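Oct 7, 2026

Sim night again. The real arm is still in pieces on the bench waiting on wrist screws, so I spent the evening in the Bimora scene trying to get the gripper up to the cabinet without folding itself into a knot. (I know, I said I'd do the wiring first. The wiring can wait!)

Started from Gerardo's config, the one he left in the Gumel folder, and straight away the wrist went wild. I'd pasted his joint limits in degrees and my loader wants radians. Twenty minutes gone on that. Gerardo Sarmiento, if you're reading this, please put the units in the header, I'm begging you.

After that it behaved a lot better. I ran seed 1133 first and then 2333, same start pose, and got two pretty different paths out of the planner. 1133 takes the long way around and I like it more, the elbow stays well clear of the body. 2333 is quicker but it does a little twitch near the end that I would not want to see on real gears. Step limit was 900 for both. Tried 18 for the damping value and left it there, it looked smooth enough to me and I was getting tired of fiddling.

Things I want to change:
Fingers closer together before the approach, they start out wider than they need to be.
Shorter log names!! I can't tell my own runs apart.
Collision shape for the body panel is still the plain box, and the real cover has all those flat planes and creases, so the margins are off somewhere. Ask Gerardo if he kept the mesh he drew.

The floor texture is way too shiny and I keep looking at it instead of the arm. Might swap it for plain gray, might not, it's kind of growing on me.

Next time: drawer handles. I want to try the crescent ones on the lower part of the cabinet, coming in from the side.

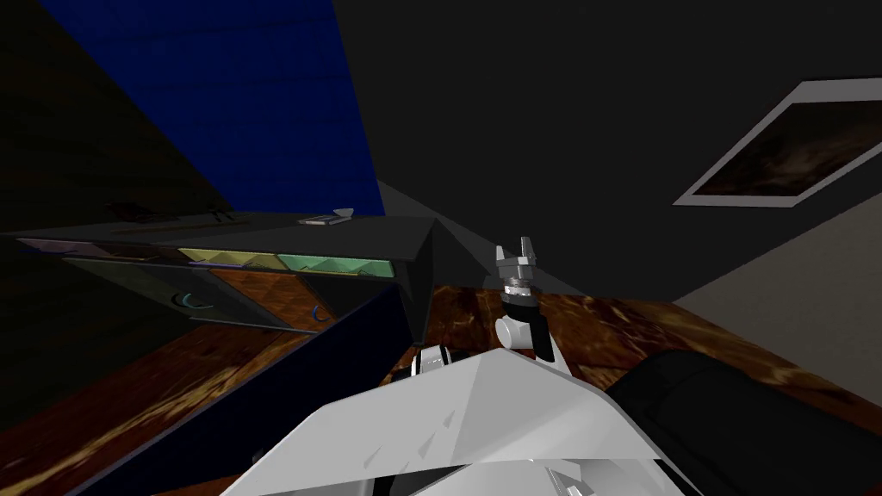
Bimora scene, fingers up near the cabinet corner.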